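Cómo cuido los muebles barnizados en casa

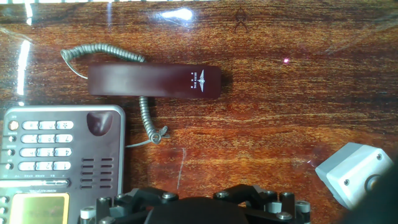 El barniz brillante es bonito, pero pide un poco de paciencia. Yo aprendí casi todo por error en mi primer piso, donde limpiaba cada cosa con el mismo producto de la cocina. Escribo estos consejos para personas que, como yo, no son carpinteros y quieren conservar sus muebles muchos años.

Quitar el polvo

Uso siempre un paño de algodón, de camiseta vieja, lavado sin suavizante. El suavizante deja una capa fina que después se ve a contraluz. Paso el paño siguiendo la veta y lo sacudo con frecuencia en la ventana. Los plumeros sintéticos no me gustan, mueven el polvo de un lado para otro.

Limpiar manchas de dedos y de comida

En un litro de agua tibia pongo unas gotas de jabón neutro. Mojo el paño, lo escurro muy bien, limpio, y enseguida seco con otro paño. No dejo nunca el agua encima. Si la grasa es vieja, repito dos veces en lugar de frotar con fuerza. El amoníaco y el alcohol no los uso sobre barniz: en una silla me dejaron una zona mate que todavía tiene.

Marcas blancas de vasos

Cuando la marca es reciente, muchas veces basta con esperar un día. Si continúa, pongo encima un paño seco y paso la plancha tibia, sin vapor, durante 10 segundos. Levanto, miro y repito si es necesario. Las marcas negras son otra cosa, la humedad ya ha llegado a la madera y ahí prefiero preguntar a un profesional.

Rayas finas

Primero limpio y seco bien. Después aplico un poco de cera en barra, de un tono algo más oscuro que el mueble, y retiro lo que sobra con una tarjeta de plástico. He probado la cera de Proter y la de Rokley. La primera es más blanda y entra mejor en las rayas pequeñas; la segunda aguanta más, pero cuesta extenderla cuando hace frío. La raya no desaparece del todo, se nota menos.

Cera, con moderación

Doy cera dos veces al año, una en diciembre, antes de las fiestas, y otra al comienzo del verano. Una cantidad como una avellana me alcanza para una mesita. Espero 15 minutos y saco brillo con un paño limpio. Si el mueble queda pegajoso es que he puesto demasiada.

Cosas pequeñas que ayudan

Pegar fieltro debajo de jarrones y lámparas, y cambiarlo cuando se pone duro.
No arrastrar los platos de barro.
Mover los adornos de sitio cada pocas semanas, para que el sol no dibuje su forma.
Guardar los paños con cera en un bote de metal con tapa, lejos del calor.

Actualizado el 15 de agosto de 2022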